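Chapter 2
Gripping and Letting Go

Before you begin

In Chapter 1 you studied the parts of a simple robot arm and learned the names of its joints. You should now be able to explain what is meant by a linkage, a pivot and a degree of freedom. If any of these terms is unfamiliar, return to the summary table at the end of that chapter before going further.

This chapter is concerned with the end of the arm, where the machine meets the object. It follows the second unit of the Zorkilico course and prepares you for the class project, in which pairs of students plan, carry out and record a set of short handling tasks. The project needs no robot arm. The gripper is held in the hand, and the student supplies the movement that an arm would otherwise make.

By the end of the chapter you will be able to:
describe how a two-finger gripper opens and closes;
explain why finger pads are made of a different material from the links behind them;
choose objects that test a gripper fairly;
keep a task log that another pair can read and repeat.

2.1 The two-finger gripper

Most school projects use a gripper with two fingers that move towards each other. Each finger is made of several links joined at pivots. When the links are arranged as a parallelogram, the faces of the fingers stay parallel as they close, and the object is pressed evenly from both sides. Where the links are arranged differently the faces may tilt, and a smooth object can be squeezed out of the grip. Openings are often cut in the links to save weight, which matters a good deal to a student who must hold the tool for the length of a lesson.

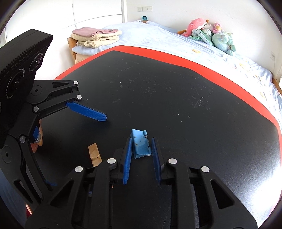

Figure 2.1 An open gripper with a small light-blue object between its finger pads. The round silver caps mark the pivots.

The pads are the only parts meant to touch the object. A textured pad gives more friction than bare plastic, so less force is needed to hold the same load. Pads should be looked over at the start of each session and wiped if they have picked up dust. A dusty pad behaves like a smooth one, and results taken with it cannot be compared with earlier results.

Students are often surprised by how much the approach matters. A gripper brought down with its fingers level on both sides of an object will usually close well. If one finger arrives first, it pushes the object across the table before the other can reach it. Practise the approach several times with the fingers open before attempting a grip.

2.2 Choosing objects and tasks

A fair test includes objects that differ in shape, stiffness and surface. Small hard blocks are useful for learning but tell you little on their own. Soft objects change shape as the fingers close, and the point at which they are held is harder to judge by eye. Every pair should include at least one soft object in its list.

Tasks should be short and should have a clear end. "Tidy the table" is too broad. "Pick up the soft toy and release it over the bin" can be marked as done or not done by someone who was not in the room. Where two grippers are used together, the plan must state what each hand is to do, even if one of them only waits.
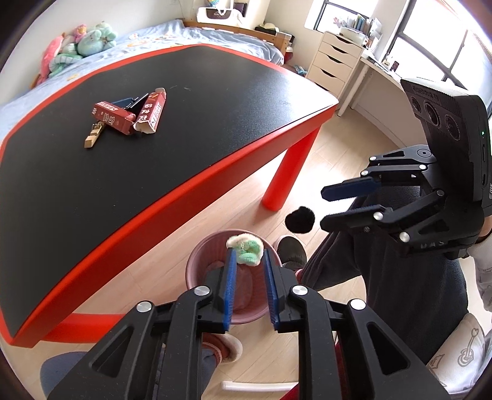

Releasing an object deserves as much attention as picking it up. Soft material can cling to a textured pad after the fingers have opened, and an object let go from too great a height may miss its target. The log should therefore have separate columns for the grip and the release -- a single tick for the whole task hides the stage at which things went wrong.

2.3 A class project: the Bosman Club at Trallar

The robotics club at Bosman School in Trallar carried out this project over one winter term, beginning in November. Members worked in pairs with the Steka training gripper and wrote their logs by hand. They completed 313 attempts in all. After the logs had been checked, 181 attempts were accepted. Most of the others were set aside for missing entries, chiefly the starting position of the object, although the handling itself had often been sound.

The club had first set a target of 2,000 attempts, and its report is frank in calling this unrealistic for weekly meetings of one hour. You will use part of its log in Exercise 2.4.

Preparing for the project

Agree on your list of objects with your partner and write one task for each. Draw the working area from above and mark where every object starts. Exchange plans with another pair, carry out one of their tasks exactly as it is written, and note any instruction you were unable to follow. Bring both plans to the lesson on Section 2.4.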